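Last updated: August

Grip pads, again
by Renata Dudek

The sheet that came with the new finger pads says they last 500 hours and go on in "a few minutes." I have put on four sets now and I don't believe either number. The first set from Doltlow started letting go at the heel inside of two weeks, and we don't run the arm at night.

So on Tuesday I did it my way, which is slower. Old pads off with a plastic scraper. Alcohol on the bare finger, twice, and then leave it alone until the smell is gone. I know the instructions say one wipe. The one-wipe pads are the ones that peeled. The grit side is rough enough to take the skin off your thumb, so handle them by the edges.

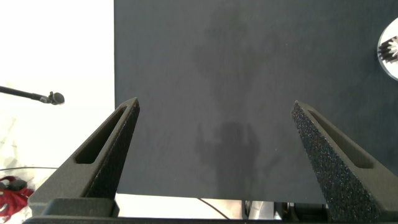

Then there's the open width. After any pad change the controller wants to home the gripper and it will tell you, very cheerfully, that everything is fine. It told me that last spring with one finger a hair forward of the other. I don't trust the green check mark. I open it all the way, put a steel rule across the tips and look at it with my own eyes, then close it on a strip of paper and try to pull the paper out at the tip, the middle and the heel. If it slides at the heel but holds at the tip, the pad is too thick at the front or the screws weren't pulled down evenly. This time it slid at the heel. Back the screws off, start over.

Our cycle counter said 1192 when I started, and I zeroed it. The Kwok manual says you shouldn't need to track cycles on pads this hard. Fine, I'll track them anyway and we'll see who was right.

The pick test is 100 tries on the small plastic gears, because they are light and slick and they show up a bad pad faster than anything heavy. I used to do it with blocks. Blocks will forgive you for almost anything. With a gear, if one finger touches down early, it skates off before the other one gets there.
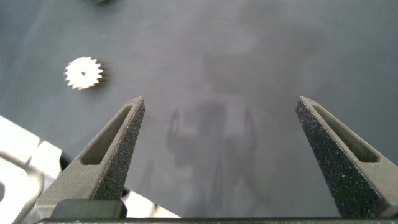
Ryszard Żak thinks I'm wasting an afternoon on all this, and he wrote to tell me so: the slipping was never the pads, he says, it was the closing speed, and if I dropped it to 19 on the slider I could run the worn set until Christmas. He may have a point about the speed. I tried 19 with the old pads still on and it did drop fewer gears. It also took so long to close that I went and got coffee in the middle of a run, and it still let go of the ones it caught near the heel.

What I'd really like is a pad that screws on. Cundden supposedly sells one, but the drawing I was sent doesn't match the slot in our fingers and my last two emails went unanswered. Until then it's scraper and alcohol.

I'll post the count when this set starts to lift. My guess is well short of what's printed on the sheet.

Recent posts
Why I stopped using the Indstead cable clips
Homing twice: a habit I can't defend
The emergency stop that was wired to nothing
Paper strips, feeler gauges and other cheap tools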